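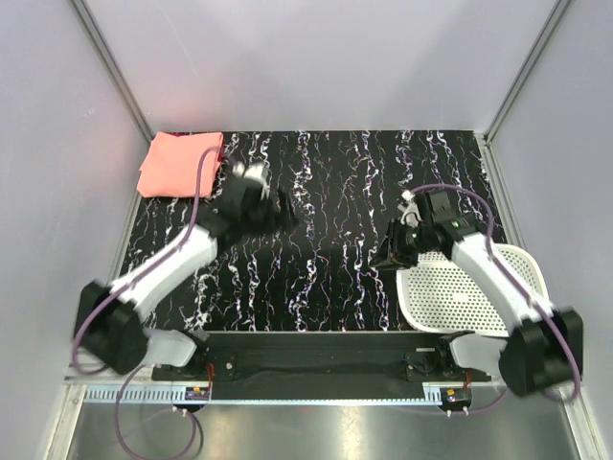 Questions we get about copy trading at Enberg

Does copying a top trader mean I'll get their results?
No. Your order goes in after theirs, often at a worse price. In December we compared 107 copied trades with the originals, and most of the copies did worse.

The leaderboard shows a 400 percent gain. Is that real?
It may be. Check how long the account has been open and how much was in it. Seven good weeks on a tiny balance tell you very little, and accounts that blow up drop off the list.

What is the minimum?
$900 per copied account. Please don't borrow it.

Can I set a stop?
Yes, under Copy Settings. It is an instruction to sell, and in a fast market you can still lose more than the number you typed in.

Lulten says its signals are "verified." Should I trust that?
Ask who did the verifying and whether losing months are included. We asked and are still waiting for the full record.

Who gets paid?
The trader you copy gets a share of your profits. We get the spread on every order, win or lose. Keep that in mind when you read our emails.

Page reviewed by Vy Khương, Wednesday, February 3, 2021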